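# Zukau Lead Arm: teaching by hand or by remote

The Zukau Lead Arm is for kitchens, labs and workshops where the job changes too often to program. An operator shows the robot a task, and the controller records joint positions and grip force until the operator presses stop. Soft toy fruit and light packaging are good first objects.

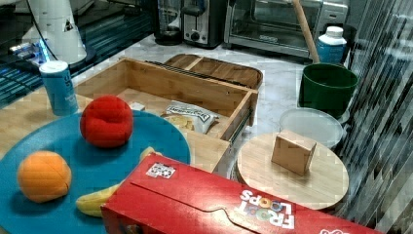 Hand guiding works with the brakes released and the speed limit on. Remote control uses the paired leader arm, from up to 8 meters away. Both save to the same file type, so a session can mix the two.

- Onboard storage: 2,032 demonstrations
- Leader arm cable: 6 meters
- Part number: 546

Keep counter layouts varied between recordings. Move the plate, swap the boards, and start the arm from a different pose.
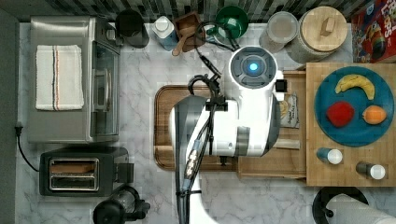 Heather Halliday writes that remote control took her longer to learn than hand guiding, and that she would like a softer spring in the leader grip. A lighter spring kit ships in May.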